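Sealing the joint between worktop and back panel in a lined bench enclosure

ilir_vidmar
Posted 2/24/22

I am relining a bench enclosure with three walls, open at the front. The worktop is 648 mm deep and stops 2 mm short of the back panel. Small screws and dust go down the gap. Options so far are silicone, a cover strip or taking the top out and refitting it tight. The walls are painted board, the top is laminate on chipboard. Which of these survives a top that has to come out for access once a year?

O. Petrenko
Silicone. A bead that size costs next to nothing, and you cut it with a knife when the top has to come out. Mask both sides, tool it once, pull the tape while it is wet.

stetsiuk_lev
I disagree with silicone on matt paint. It leaves a residue that new paint will not stick to, and the bead itself picks up dirt. After 23 months mine was the darkest line in the room. I scraped it out last October and had to repaint the bottom of the wall.

I use a metal strip now, on every bench I build.

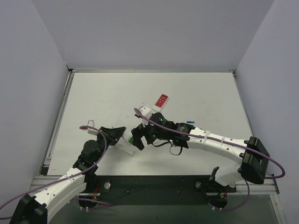

Fixing the strip matters more than what it is made of. Attach it to the top or to the wall, never both, or you have lost the movement gap you were trying to cover. I tape mine to the top so it lifts out with it. Keep it thin, like the one along the back edge there, and it hardly interferes with wiping down. The left edge has grooved aluminium extrusion along it, and I would treat that as a separate job – a groove facing the work fills with swarf unless you press a cover profile into it.

O. Petrenko
The residue comes off with a proper remover and some patience. Tape will creep if the top gets warm. I have refitted strips that had moved far enough to open the gap again.

stetsiuk_lev
Then the tape was wrong or the surface was not degreased. I have had no creep on laminate.

dagim_h
What about the vertical corners? Mine are plain butt joints between panels and they show as a dark seam.

stetsiuk_lev
Leave them as seams. Nothing rolls into a vertical joint. If the line bothers you, use decorator's caulk, which takes paint, and keep it off the bottom 141 mm if the panels have to come out.

V. Kobzar
Why that height?

stetsiuk_lev
It is where my lower fixings are. Use your own figure.

ilir_vidmar
Strip it is, fixed to the top only. I will try the caulk on one corner before doing the other. Does anyone have a preference for how the strip ends should meet the side walls? Mitred looks pointless at that thickness.

V. Kobzar
Square cut, 1 mm short each end, edges filed.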